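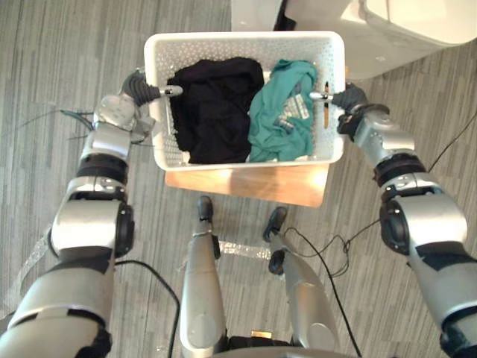 Black and teal clothes in a laundry basket. Colder washes were on the challenge list.

**Kimell streets cut their energy use in first climate challenge**

By Hye-jin Ko
Thursday, August 24, 2023

14 shares | 9 comments

A neighbourhood climate challenge in Kimell has ended with 87 households sticking it out to the finish, and the organisers are so pleased with the results that they want to take it to the whole town before the winter.

The Kimell Low Carbon Challenge asked people living on the six streets between the railway line and the Konik canal to cut the gas and electricity they use at home over 12 weeks. There was no fee and no prize, unless you include the cake at the end (there was a great deal of cake). Altogether 122 households put their names down in the spring. Between them, those who sent in a full set of meter readings used 3664 fewer kilowatt-hours than they did in the same weeks last year.

That's a lovely figure for a first attempt, and it was read out to loud cheers at Koo Hall on Saturday, where the tables had been pushed back and the wall was covered in hand-drawn graphs, one for each street. Mill Lane came top. Canal Row was a whisker behind and has already asked for a rematch.

"I thought we'd get a dozen people, and most of them would be people I'd nagged," said Bo-ram Bae, who came up with the idea after reading about summer heatwaves and feeling, in her words, completely useless. "Then the forms kept coming through the door. I had to buy another folder."

How it worked

Each household picked five changes from a list of 20. Some were very small, like putting a lid on the pan or switching the television off at the wall. Others took a bit more effort: cooler washes, shorter showers, drying clothes outside, turning down the temperature on the boiler, or filling the gaps round a draughty back door. People could swap a change after a month if it didn't suit them, and plenty did. The four-minute shower was the one most often dropped, particularly in houses with teenagers.

Readings were taken every second Sunday and sent in by text or posted through Ms Bae's letterbox. Anybody who was unsure how to read a meter could ask for a visit, and 19 people did. One of the visits found an immersion heater that had been left on day and night in an airing cupboard. Nobody in the house had known it was there.

Woo-jin Woo, who teaches maths and lives on Station Terrace, did the sums. He checked each household against its own bills from last year, left out three homes where somebody had moved in or out, and was firm with anyone who tried to round their numbers in the right direction.

He is careful about what the total can tell us. This summer's weather wasn't the same as last summer's, he pointed out on Saturday, and people who sign up for this kind of thing may be people who would have saved energy anyway. The real test will come in the heating season, when homes in Kimell use far more gas than they do in June and July. Still, he was grinning when he said it.

What people said

The part that came up again and again at Koo Hall was how sociable it had been. Canal Row set up a shared shelf of draught strips, radiator keys and plug-in meters, and it is still going. Two houses on Mill Lane now share a chest freezer and have got rid of one each. There was a swap table at the half-way tea, and somebody walked off with a pressure cooker and has been making chickpea stew for the street ever since.

Ye-rin Bae, 15, kept the chart in her house and drew the graph for Station Terrace. "You see all this stuff about the ice melting and you just feel a bit sick," she said. "This is tiny, I know it's tiny, but I could see the line going down every two weeks. And then my friends wanted to do one."

Her friends may get their chance. The secondary school has asked for copies of the sheets for its geography classes, and a group from Planau, across the valley, came over on the day to take notes. They would like to run their own version next year, with the addition of car journeys. Kimell left travel out this time as the buses were on a reduced timetable all summer, and it seemed unfair to ask people to wait for one that wasn't coming.

Not everyone found it easy. Several tenants said that the things which would save the most, such as loft insulation or a newer boiler, were not up to them. One couple on Weir Street had written to their landlord twice about a broken window seal without getting an answer. Ms Bae wants the next round to include an evening on what renters can ask for, and how to ask for it.

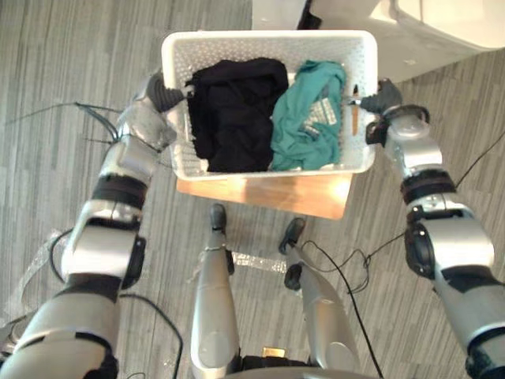
The winter round

Now for the ambitious bit. The organisers hope to start again on the first of December, open to every home in the town, and they'd love to see 2000 people living in households that take part. It would be a huge jump, but the six streets have agreed to act as mentors and there is a new list in the works with more on it about heating.

Eun-seong Woo is putting that list together and would like suggestions. Top of hers so far are thick curtains, bleeding the radiators, and learning what the heating timer does before it gets cold. She is also after anyone who can sew, for a curtain-lining day in October, and anyone with a thermal camera they would be willing to lend.

"People worry they'll be told off," she said. "You won't be! Pick five things. If you only manage two, send us your readings all the same."

Sign-up sheets will be at Koo Hall and the library from the middle of September, and there'll be paper forms for those who prefer not to do it online. Each street needs one person to collect the readings. Mill Lane, Canal Row, Station Terrace and Weir Street already have theirs, so if you live anywhere else in Kimell and own a pencil, the organisers would be delighted to hear from you. The first planning meeting is at Koo Hall at 7pm on 12 September, and there will be leftover cake from somebody's freezer.

9 comments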